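Ahorro de agua en los edificios de Honorato

La Dirección de Servicios Generales comunica que el 19 de septiembre dará comienzo la segunda fase del plan de ahorro de agua.

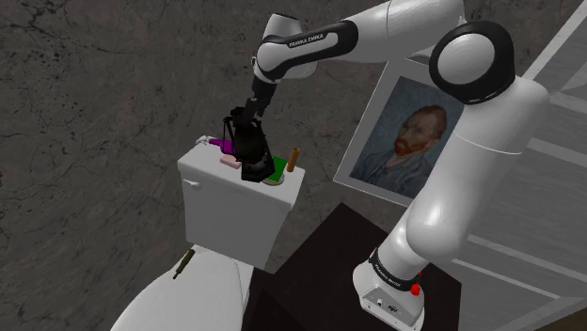 La primera fase, concluida en junio, permitió revisar 486 cisternas y grifos en seis edificios. La nueva etapa comprende la sede de Serkent y la residencia Lurnov, donde se sustituirán los mecanismos de descarga más antiguos.

Los cortes de suministro se anunciarán en cada portal con 10 días de antelación. Se ruega a los usuarios que comuniquen cualquier fuga a la conserjería de su edificio.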